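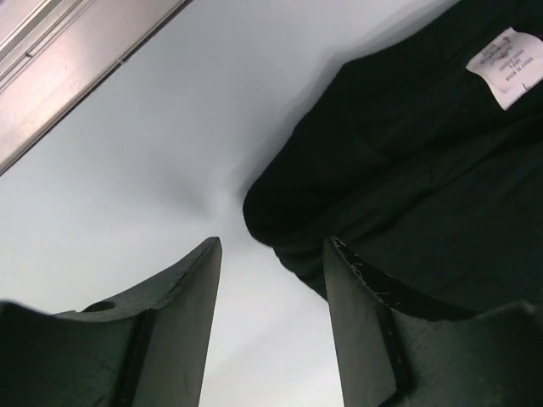

Folding a dark garment

Lay the shirt face down on a smooth surface and flatten the sleeves. Find the care label first – it marks the inside.

Fold each side in by a third, then bring the hem up to the collar.
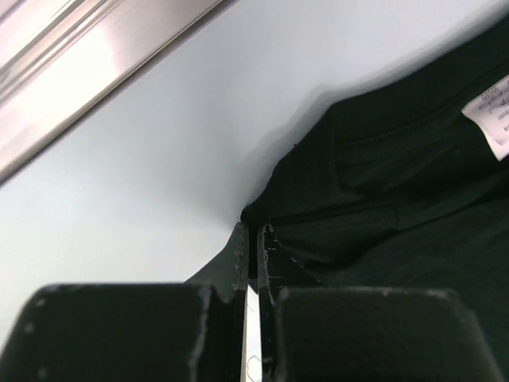

Creases are easiest to remove before the last fold. Lift the cloth by a small pinch, as with the dark green fabric against the pale surface, and pull it level. Press down with a flat hand and stack with the fold facing out.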